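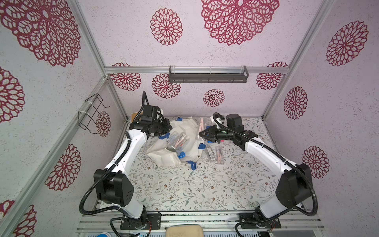
Fabric bag with blue clips, clothespins and packets, laid out on the leaf-print cloth.

Clillgate Drying Kits
Progress report to the Gagnon Fund
Prepared by Darcy Fortin, 13th March

Where we are

The grant was made to put together 40 clothes-drying kits for tenants in the Clillgate buildings and to hand them over before the laundry room in the south building closes for its new floor. All the parts except the replacement line have been delivered. The contents list is settled and we are packing. Two kits went out early to tenants who had agreed to try them, and their comments have changed the contents list a little. Those changes are described further down.

We are behind on the line itself and on the printed card. Neither one stops us from packing the rest, and we still expect to finish inside the grant period.

What goes in a kit

Each kit is built around a plain white fabric bag that closes at the top and can hang from a hook or a door handle. In it go clothespins, a set of blue plastic clips for heavier items such as towels and jeans, a length of line, and a card with instructions. The card covers how to tie off the line, how much weight to put on it, and which railings in the building it may not be tied to.

The clothespins come in pink and in white. We had ordered white only. The supplier, Ollow, was short and offered the mixed bags at the same price, and we took them so as not to wait. Some packets are all pink. We are not sorting by color. Tenants in the trial were asked if they minded and neither did.

Packing

We pack on the long table, with a cloth over it. The table top is rough in places and was catching on the fabric bags, and the cloth has put a stop to that. It is the white one with the leaf pattern from the supply closet. It needs to be pulled straight at the start of each session or things slide toward the side where it bunches up.

The order of work has been changed since the last report. We used to fill the fabric bag first and add the clips at the end. Clips were being left out, and we only found this when bags were reopened to add the card. Now the empty bag is laid flat and the clips go onto its edges before anything else is done. A bag with a clip missing is easy to spot that way. Once the clips have been checked they come off and go inside with the clothespins, and the bag is closed and set on the finished shelf.

This is slower for each kit but we are not going back to fix them, so the sessions have been shorter overall. It also lets us test the clips as they go on. A few had weak springs and have been set aside. Ollow has agreed to replace them with the line order.

Clothespins stay in their clear bags. During the first session we tipped them out into a tray and put them into the fabric bags by hand, which took too long and left clothespins all over the floor. Leaving them in the plastic is also better for tenants who want to keep spares apart. The trade-off is more plastic than we said in the application, and I want to note that here so that it does not come as a surprise in the final report. The outer packaging from the deliveries is being flattened and recycled.

Comments from the trial kits

Both tenants used their kits for four weeks. Points they raised:

The bag should have a wider opening. Reaching in with one hand while holding a wet sheet was awkward. We cannot change the bags already bought, but we have noted it for any future order.

The blue clips were the most useful part. One tenant used them for curtains and asked if more could be had. We have raised the number of clips per kit slightly, using stock we had been holding back as spares.

The line was too short to reach across the balcony and back. We had bought it to the width of the balconies in the north building, and the ones in the south building are wider. The line has been reordered in the longer size, and this is the main cause of the delay.

The card was hard to read. The type was too small and the drawing of the knot was not clear. It has been redrawn and is with Drokura Print. I have asked to see a proof before they run the rest.

Spending

We have spent $982 to date, on fabric bags, clothespins, clips, the first order of line, and the first print of the card. The short line can be returned for credit as long as the reels are unopened, and most of them are. The opened reels will be used in the north building, where the length is right.

The reprint of the card was not in the budget. It will be covered by what we saved on delivery, as Ollow combined the clothespins and clips into one shipment. I do not expect to ask for more money. Receipts are in the shared folder, sorted by supplier, with the Ollow credit note to be added when it arrives.

Storage

Finished kits are on the shelves in the back hallway. They take up more room than planned as the filled bags do not stack well and tend to slump. We have moved them into open boxes, which helps. Boxes are marked by building so that handing out can be done one entrance at a time. The hallway has to stay clear on the door side, and we have taped a line on the floor to mark how far the boxes may come out.

Changes from the application

Mixed colors of clothespins in place of white.
More clips per kit.
Longer line for the south building.
Larger card with a new drawing.
Clothespins left in clear bags inside the fabric bag.

Next steps

Approve the card proof and collect the cards.
Receive the longer line and the replacement clips, and cut the line to length.
Add line and card to the kits already packed, then finish the remaining kits.
Hand out kits in the south building first, then the north.

If the line has not come by the end of March, I would like to give out the kits for the south building without it and bring the line to each door later - the tenants there lose the laundry room first, and many have a folding rack they can use for the time being. Please let me know if the Fund would object to kits going out in two parts. I will hold off on printing the delivery sheets until I have your answer.

Darcy Fortin
Clillgate Drying Kits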